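Visits > Open Days > Virkstead

I got the bus out to the Munteanu building for the open day and was there for 10, when the doors opened - the coffee line was already longer than the sign-in line! I had one free afternoon ticket for the Skosen hall too, but I never got that far (more on that another time).

What I really liked was the foam blocks. I'm a sucker for anything that looks like a toy, and these come in such cheerful colors, and I wanted to take one home for my desk.
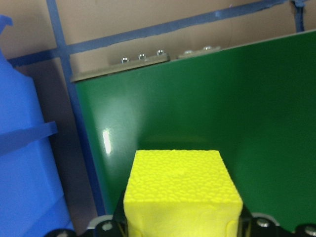

Yellow foam cube, bumpy on top like a sponge.

The table is nice too, in a homemade sort of way. Brown paper all over, then strips of dark blue tape laid across it to make squares, like a giant board game. I do a lot of craft fairs and I know how annoying it is to get tape straight over paper, so hats off to whoever had the patience! 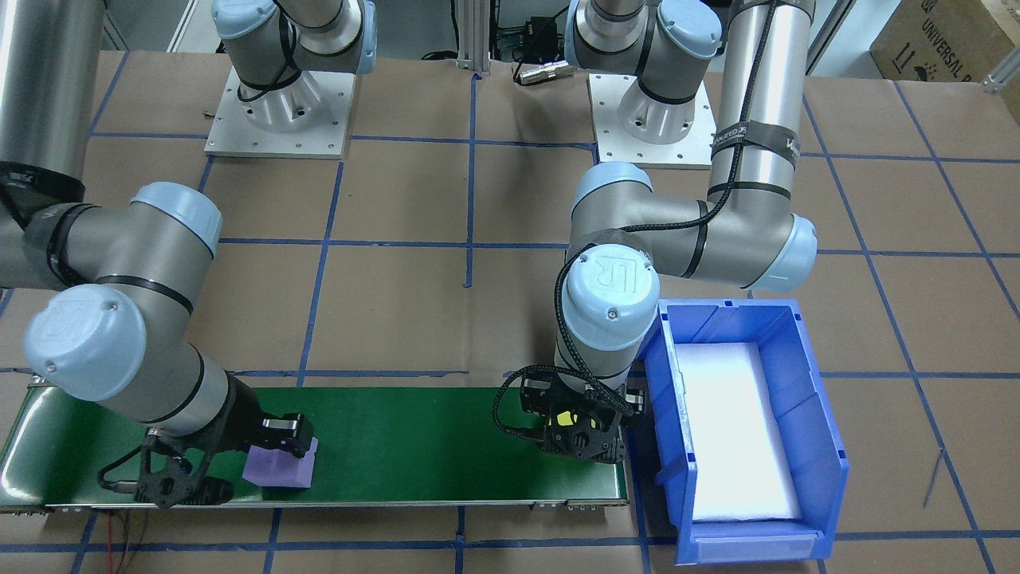

My favorite of the bunch was the lavender one, a really soft purple, the color of those little soaps my aunt keeps in the guest bathroom. I stayed so long that I missed the 3 o'clock talk in the Vaston room and had to get the gist of it from a handout.

Lunch was soup and a roll for 7 dollars, pretty good soup. If you go in March, bring a sweater - the hallways are freezing.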